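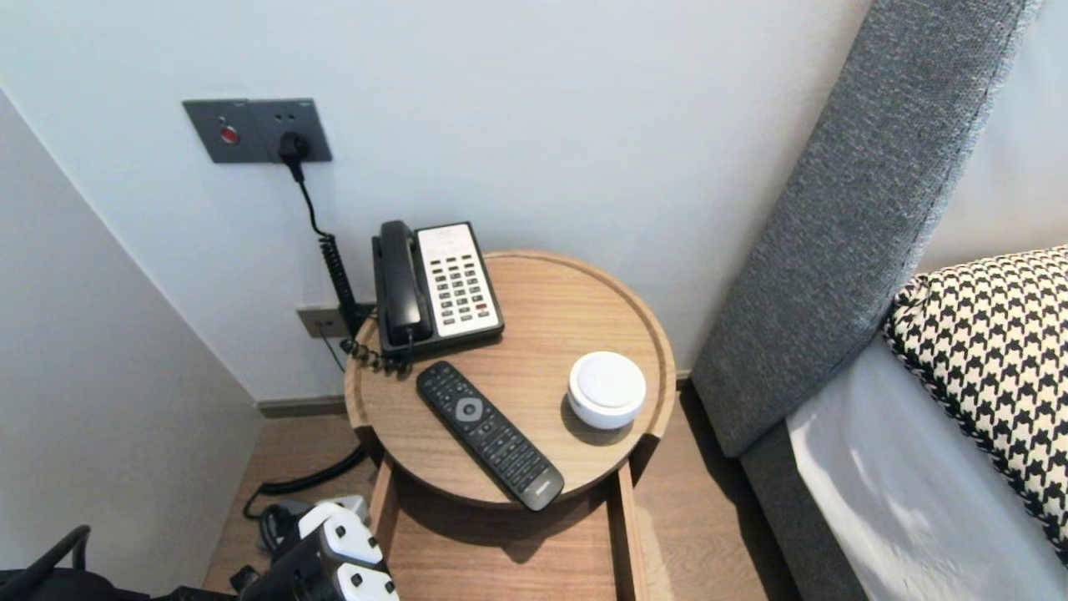
One guest house owner wrote to ask if the Vustard takes a full-size desk phone and still leaves room for a glass of water. It does, provided the phone goes at the back. The raised rim stops a remote or a pen from rolling off.

Vustard round bedside table
Maker: Munutov
Finish: light oak
Base: open, legs and rails
Assembly: 4 legs, 8 screws, key supplied
Order code: 400

The Vustard is made for the narrow space between a bed and a side wall. With no square corners it can sit close to an upholstered headboard. There is no drawer. The top is wide enough for a phone and a small speaker side by side.
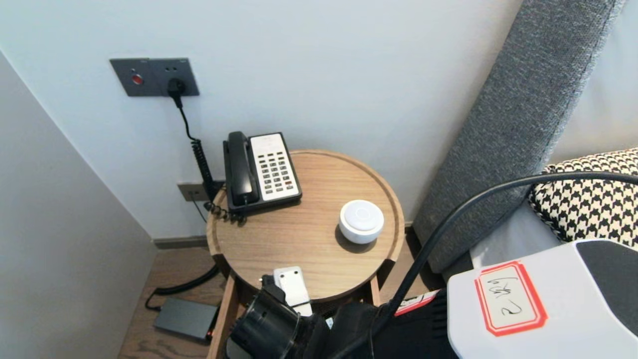
Several buyers have asked for a cable hole in the top, and one review from July says the lack of it is the only reason for four stars. Munutov has no plans to add one. Phone cords and power leads go over the back edge and down behind the table, so leave a small gap at the wall.

Set the table in place after the phone line is connected. Low wall jacks are hard to reach once the legs are in the way. 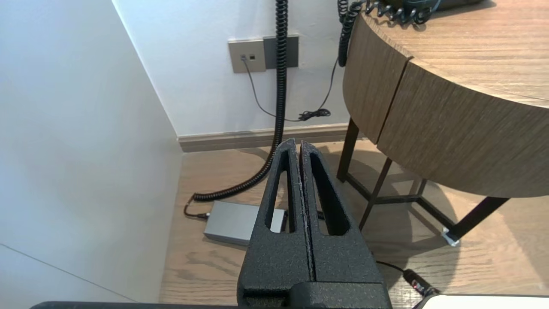
Adapters and spare cord can stay on the floor beside the table, or be tied up under the top with Banditex straps, sold separately in packs of 8.

Wipe with a damp cloth. Do not use polish on the rim.

Delivery from the Escobedo warehouse takes 7 working days. Page updated January 16, 2024.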